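The Quiet Work of the Linen Room

When I moved to this country, I had one suitcase and inside it were six towels from my mother. She believed that a good towel is difficult to find abroad. I still have four of them. I thought about them often in October, when I spent some days with people who take towels more seriously than even my mother does.

Ingeborg Weidemann has folded linen for most of her working life. She runs the linen room of Bustach, a guesthouse above the lake, where 180 towels come down from the bedrooms on a full morning. The room is long and warm and smells of soap. On the shelves every pile shows its round side to the door, like the backs of books without titles.

"A guest does not see my face," she told me. "He sees my fold."

Her method begins with laying the towel flat. She is strict about this. Most of us take the towel by two corners, shake it in the air and fold it against the chest, and then we wonder why the pile leans. Ingeborg puts it down on a table with a cloth over it, so that the terry does not slide, and she smooths it from the middle to the hems with the side of her hand. Only after this does she look for the corners.
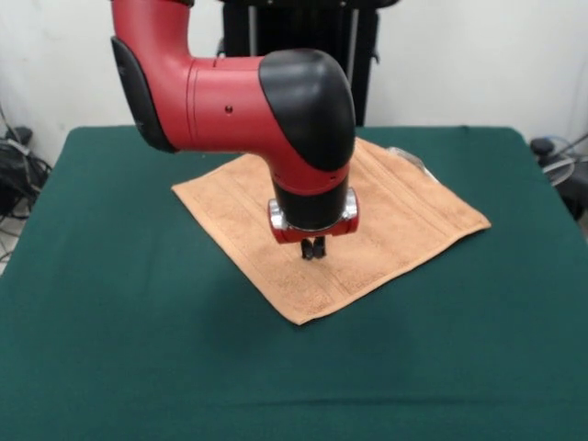
The woven bands are her ruler. Many hand towels have them, these flat stripes between the loops, and people think they are only for decoration. Ingeborg lays one band on top of the other when she folds, and if they meet, the edges will meet too. If they don't, she opens everything and starts again. I saw her do this with the same towel three times, without any sign of anger.

Terry cloth has its own temper. The loops hold the water, but they also hold the shape of a bad fold, and a towel that was put away crooked will want to be crooked the next time. Katherine Restrepo, who sells household linen in a small shop called Warraich, explained to me that the hem is usually guilty. The hem is woven tighter than the body, and in the first washes it can shrink more, so a towel which was square in the shop becomes a little wavy at home. She advises her customers to pull the hems gently by hand while they are still damp. Some do it. Most, she says, come back and buy new ones.

I asked both women about the number of folds. Katherine folds in thirds, then in half, because her shelves are narrow. Ingeborg folds in half and half again, and she looked at me with some pity when I mentioned thirds. A guest room needs a towel that opens with one movement, she said – nobody wants to solve a puzzle with wet hands.

At home I cleared my kitchen table, put a blanket on it and took out my mother's four towels. The oldest has lost most of its loops and the bands have gone pale. I smoothed it from the middle to the hems and put one stripe over the other. On the second try they met. Then I did the other three, and it was almost eleven in the evening when I closed the cupboard.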